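The extended warranty, again

The dishwasher was 626 dollars. The man at the Ekström counter in Trirkside let me get my card halfway out before he brought up the protection plan, which was another 234. For five years, he said. Parts and labor.

I asked what it covers that the maker's own warranty doesn't. He said peace of mind. I asked for the paper. It runs to eleven pages, and page four takes out hoses, seals, racks, spray arms and anything to do with hard water. We live in Pevutley. All we have is hard water.

My neighbor Bendik Boström swears by these plans. He has bought one on every appliance since the nineties and made a single claim, on a dryer, and they sent him a knob. He counts that as a win — I count what he paid for the other plans.

Maybe I'm wrong and the pump dies next March. Then I'll pay for a pump. I've put the 234 in a savings account marked "dishwasher" and we'll see who comes out ahead.

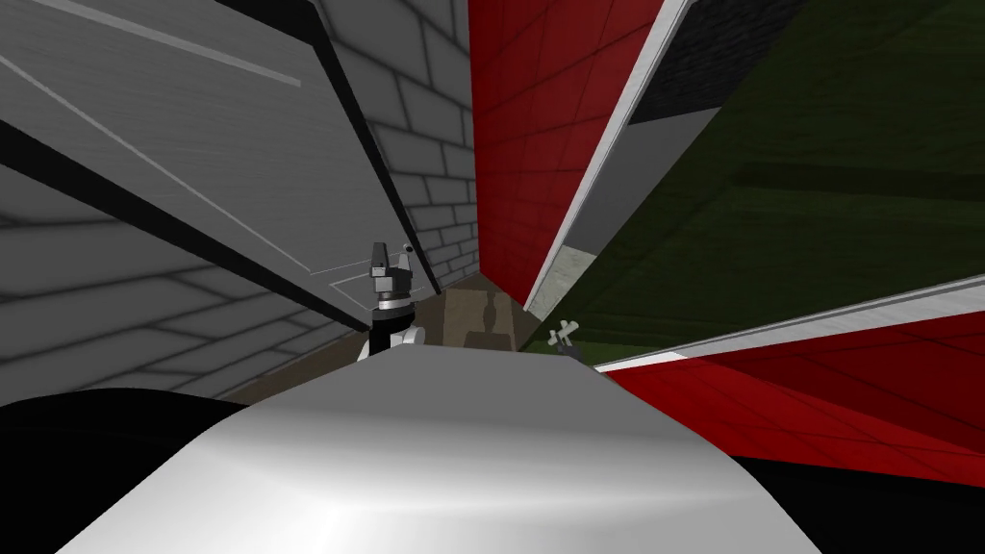 A narrow gap with brown floor at the bottom, computer-rendered.

The installer is due at eight in the morning. I'll believe that when I see the van.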